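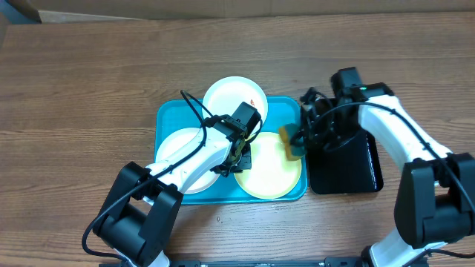 Washing-up

Washing-up is the cleaning by hand of plates, cups, cutlery and cooking vessels after a meal. In British usage the term covers both the task and the items waiting to be cleaned. The work is normally divided into scraping, washing, rinsing and drying, although the order and importance given to each stage differ between households and between countries.

Terms

The expression "washing-up" is usual in the United Kingdom and Ireland. In North America the same task is called "doing the dishes", and to "wash up" there more often means to wash the hands and face. The person who washes up in a restaurant or canteen is known as a kitchen porter or, less formally, a pot-washer.

History

Before piped water was common, dishes were cleaned with whatever scouring material lay to hand. Sand, wood ash, straw and bundles of twigs were all used on metal pots. Larger houses kept a scullery, a small room next to the kitchen, where the dirtiest work was done away from the preparation of food. Fine china and glass were often washed elsewhere in the house, in a wooden or lead-lined sink that was less likely to chip them.

Soap was used where it could be afforded, but it left a film in hard water. Washing soda was a cheaper choice and cut through grease well, at some cost to the skin of the hands. Liquid detergents came into wide household use in the middle of the twentieth century and largely replaced both.

Method

Household manuals generally advise that the cleanest items be washed first. Glasses are followed by cutlery, then plates, then serving dishes, with pans left until the end. The water is changed when it becomes greasy or cold. Items with dried food on them may be left to soak, though wooden spoons and knives with wooden handles should not be.

Practice differs over rinsing. Some households rinse every item under a running tap, while others place it straight from the suds on to a rack. Drying may be done with a cloth or left to the air.

Surfaces

The wiping of tables and worktops is commonly treated as part of the same task. Bare or lightly finished wood needs more care than glazed or metal surfaces, as liquids left standing can mark the grain. Tea, coffee and fruit juice are frequent causes of staining, and the foot of a damp cup may leave a ring.
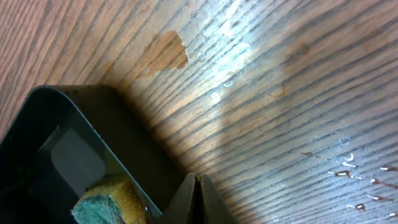 Stain and water droplets on a wooden tabletop.

Fresh spills are best blotted with a soft cloth. Older marks may respond to a mild soap solution applied along the grain. Harsh powders are avoided on waxed or varnished wood — they tend to dull the finish.

Social aspects

The sharing of washing-up has been a subject of domestic study. In a survey of 500 households in the town of Rumport, carried out by Amna Lodhi and Saqib Tanoli, 36 per cent of those questioned named it as the household task most likely to cause a disagreement. The authors found that households with a fixed rota reported fewer disputes than those without one. Their results were published on 2 September 2024.

In boarding houses and youth hostels, guests were for many years expected to wash up as a condition of their stay. The Kashyap hostel, near Rumport, kept a written rota for nearly 100 years. 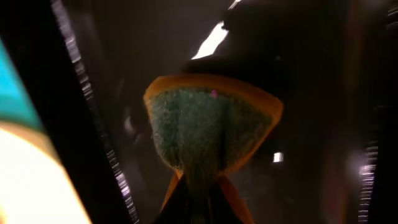 See also

Dishwasher
Draining board
Kitchen porter
Scullery
Tea towel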